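Gallery: Salian, our tabletop planning stack
October

Welcome to the Salian gallery! We've been building this software for a bit over a year now, and people kept asking what it looks like away from the slides, so we've put a page together. Salian is a motion planner and grasp scheduler for single-arm tabletop work. It sits on top of Zarar (our perception layer) and talks to the arm through a thin control driver called Gelline. All of it runs on one desktop machine under the bench, and we're pretty chuffed with how far that's come.

A few notes before you scroll.

The planner is sampling-based, with a short optimisation pass at the end to smooth out the elbow. Struan Mackay rewrote that pass over the winter and it dropped our median planning time to 40 milliseconds, which made everything downstream nicer to work with. You can replan in the middle of a reach now and barely notice the join!

Zarar gives us object poses and a rough free-space map, refreshed 5 times a second. See-through plastic is still its favourite thing to get wrong. We've tried three ways of filling the holes in the depth data, and the current one (fit a coarse shape, then treat everything inside as solid) is conservative but at least it's predictable.

The other thing we've poured hours into is the cable model. An arm with a cable along the outside is a different shape from the one in the manufacturer's mesh, and planning as if they were the same gets you snags. Salian carries the cable as a chain of soft capsules that move with the joints – crude, cheap and a big improvement on the fat cylinder we used before.

Our regression set is up to 3,680 logged plans, each replayed against every new build. If a path changes colour in the Trovel viewer, somebody goes and has a look.

On the bench 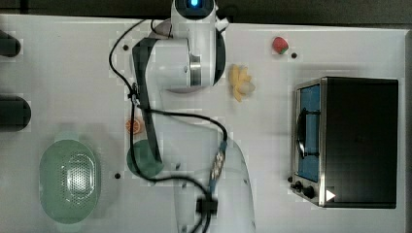 The arm over the table, with its cable looping out to the side. Green colander on the left, toaster oven on the right, toy food in between.

More to come once the next Trovel release is out – it'll export stills of the planned path with the cable capsules switched on, and they look terrific. If you work on planning around appliances with doors and handles, we'd love to compare notes.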